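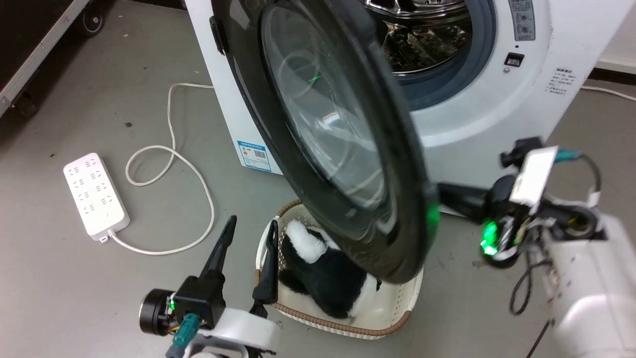 Who Watches the Watchers' Licenses?

Every profession that polices itself will tell you the system works. Lawyers say it with more confidence than most, perhaps from practice at saying things with confidence.

I spent part of March reading discipline orders from our state bar, 462 pages of them, and I came away less reassured than I was meant to be. The orders are public. They are also filed by docket number, written in a dialect of their own, and posted in a corner of the bar's site that I found only after a clerk took pity on me over the phone. A client who wants to know whether her lawyer has ever been in trouble would need a free afternoon and a good idea of what "admonition" means as opposed to "reprimand."

Take the matter of Berkay Dağdelen, a solo practitioner who handled small business disputes. One of his clients, a catering outfit called Vullell, paid him a $2000 retainer to answer a lawsuit from a supplier. He never filed the answer. Vullell lost by default, and it learned this from its bank. When the owners complained, the bar took 62 weeks to reach a decision, and the decision was a private admonition. We know of it only because a second client, Bikier, complained of much the same thing and the later order had to mention the first.

In those 62 weeks Dağdelen went on taking clients. I don't say he should have been stripped of his license on the day the letter arrived. Accusations against lawyers are cheap, and a good many come from people who lost fair and square and want somebody to blame. A lawyer is owed notice and a hearing like anyone else. But Bikier hired him in the middle of all this, asked whether he was in good standing, and was told by the bar that he was. On paper that was true.

The usual defense of private discipline is that it lets a decent lawyer fix a small mistake without being ruined by it. I can accept that for a late phone call or a sloppy invoice. Losing a client's case by doing nothing is something else, and I would like to hear the argument for hiding it made out loud, to the client, by the person who decided.

There is a reform on the table. The Soliman proposal, named for the retired judge who drafted it, would put all sanctions in one searchable list and set a deadline for first decisions. I support it, with low expectations. The draft says the list will be "reasonably accessible," and I have seen what the bar finds reasonable. The deadline can be extended for good cause, and the people who decide what counts as good cause are the people who missed the old deadline. The firm of Trirnari, which defends lawyers in these proceedings, has already called the plan balanced – I would feel better if it had complained a little.

What I would add is simple enough. Put the people who hear complaints outside the bar's payroll. Let a majority of them be non-lawyers, and pay them properly, so that the job doesn't fall to whoever has time on their hands. When a client asks if a lawyer is in good standing, tell her about any complaint that has passed the first screening, and say plainly that it hasn't been proved.

Lawyers I know object that the public won't understand the difference between a charge and a finding. Juries are asked to understand it every working day, and the same lawyers tell them they can.

Vullell did get its $2000 back in the end. The default judgment still stands.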